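Home About Journal Storage & Order Archive Contact

On the Keeping of Small Things in Baskets

Readers of this journal will be aware that the playroom at Kimstead was given over to storage in the spring, and that the arrangements made at that time were described as provisional. They have now been reviewed. The present entry sets out what has been retained, what has been withdrawn, and the considerations that apply to the one category of object which has given persistent difficulty, namely building blocks.

Under the previous arrangement, all blocks were held in a lidded chest beneath the window. The chest was deep, and its contents were mixed. Any person wishing to find a particular block was obliged to empty a large part of the chest onto the floor, and the greater share of what had been emptied was then left there until evening. Nabila Yeoh, with whom I share the house, observed that the chest was being used as a place to tip things out of and very seldom as a place to put things in. I have to record that her observation was correct.

The chest has accordingly been moved to the landing, where it holds blankets. Blocks are now kept in shallow baskets, and sorting is carried out at a table.

The choice of basket was given some thought. Three kinds were tried. Fabric boxes were found to sag once a corner had been leaned upon, and were passed to my brother-in-law, Tanveer Baloch, for his shed. A clear tub with a clip lid served well enough, but the lid was mislaid within the month. The third kind was plain wicker, and it is this which has been adopted. It is pleasant to look at, it may be lifted with one hand when lightly filled, and the whole of its contents can be seen from a standing position.

It should be noted that wicker is not suitable for everything. Beads, counters and the smaller sort of jigsaw piece will work their way into an open weave and stay there. Such items remain in jars on the Lavetmont shelves. 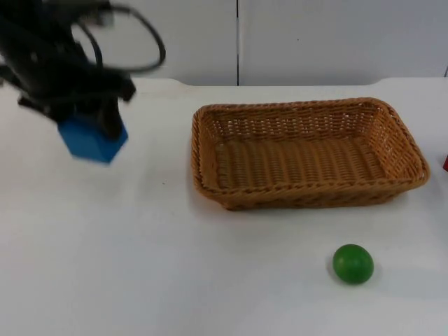 A blue cube held above the white tabletop, and the wicker basket resting on it.

The table is a matter of some importance in its own right. A pale surface shows up colour clearly, and a strongly coloured block is readily picked out against it, even late in the afternoon when the room has begun to grow dim. The former practice was to sort on the patterned rug, on which the darker blocks were regularly overlooked and subsequently trodden upon. No sorting is now permitted on the rug.

The procedure itself is simple. One basket is placed on the table at a time, lengthways, with clear space to the left of it. Blocks are set down in the clear space and transferred singly. It was at first proposed that they should be swept in by the armful, but this was found to bring in crayons, hair grips and, on one occasion, a quantity of toast crumbs. The slower method has been preferred.

Two exceptions have been agreed. Structures which are still in use may stand overnight on the low bench, provided that their owner has said so before supper. Blocks belonging to visitors are to be placed on the hall table, from which they may be collected.

A word should be added on cleaning. Wicker collects dust along the rim and between the strands of the floor, and a cloth will not reach it. A soft, dry brush has proved satisfactory, the basket being turned upside down over newspaper beforehand. I was advised by Nele Mulder, who has kept baskets a good deal longer than I have, to stand them well away from the radiator during the winter, and this advice has been followed.

Labels were considered and have been deferred. The younger members of the household do not yet read, and the older ones have expressed the view that a basket with blocks in it does not require one.

The arrangements described above will remain in force until September, when the question of the dressing-up clothes must also be addressed. Correspondence on that subject would be welcome, particularly from any reader who has found a satisfactory means of storing hats.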